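# Ceddale Small Parts Surface Set

README, revision dated 2018-11-10
Maintainer: Yuto Ishida

## Summary

The Ceddale set is a collection of still images of small parts resting on a flat work surface. It was put together to compare how well small, pale items can be located against a dark, low-gloss background, and to record how mats age on a wooden table under daily use. The set holds 1,455 images. Each image has one row in the index file.

The set covers the surface and what lies on it. It does not cover storage bins, labels or shipping boxes. Those are in the Ollula set, which has its own README and a different index format.

## Contents

- `images/` — still images, grouped by session
- `index.csv` — one row per image
- `surface_notes.txt` — free-text notes on mats, tape and lighting
- `exclude.txt` — 53 images with known index errors, kept for reference

There are 15 sessions. Session folders are numbered in order of setup. Numbers were not reused when a session was redone, so there are gaps.

## Index fields

`session` — integer, matches the folder name
`item_class` — block, clip, spacer, cap or unknown
`item_tone` — light, mid or dark
`mat` — dark or none
`tape_visible` — yes or no
`table_visible` — yes or no
`blur` — 0 for sharp, 1 for soft edges, 2 for unreadable
`glare` — 0 to 2, judged on the item and not on the mat

The `unknown` class is used whenever the labeler could not settle on a type from the single image. Do not treat it as a type of its own. Small white parts with tabs are the most common source of `unknown` rows, as the top face tends to wash out before the tabs do.

## Surface setup

The base is a light wooden surface with visible grain. A dark gray mat goes on top and is taped down where it meets the wood. The mat was not squared to the table in every session. Mat angle is not recorded, and anyone who needs it should estimate it from the mat border where `table_visible` is yes.

Tape was torn by hand. Old strips were left in place when a new one was added, so doubled tape is normal and shows up lighter than a single strip. Tape counts as part of the surface and has no item label.

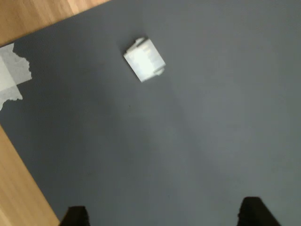 Fig. 1. Small white part on the dark gray mat, tape at the left border. Index values: `item_class` unknown, `item_tone` light, `blur` 1, `glare` 2.

The mat reads as uneven in tone even though it is a single piece. A pale band across the middle with darker, bluer areas toward one side is a typical pattern under the lighting used. A fixed brightness threshold will split the mat into two regions in many images. Local thresholds gave fewer false edges in our checks, but thin tape still caused trouble along the border.

## Labeling

Rows were filled in by hand during October, using Gronier, our in-house labeling sheet. The first 800 rows were read a second time by a different labeler. The rest had a single pass. Where the two readings differed on `blur` or `glare`, the higher value was kept. Where they differed on `item_class`, the row was set to `unknown`.

Soft shadows next to an item were not labeled. The item outline includes tabs and other small projections if they can be told apart from the mat.

## Known issues

- `glare` was judged by eye and drifts between sessions. Use it for sorting only.
- Printed or molded detail on light items is often too faint to read. No text field is provided.
- Session 7 has `table_visible` set to yes for every row, including rows where the mat covers the whole view. The correction has not been merged.
- Images are not color corrected. The wood looks warmer in some sessions than in others.

## Use and citation

Free for internal and classroom use. Cite as "Ceddale Small Parts Surface Set" with the revision date. Send index corrections to Yuto Ishida as a plain list of file name, field and new value — please do not send an edited copy of the whole index.

2 comments · 6 shares

Related items
Ollula Bin and Label Set: README
Pangaribuan Table Surfaces: notes on wood grain and tape
Gronier labeling sheet: field guide

This site uses cookies to remember your display settings. Accept | Manage preferences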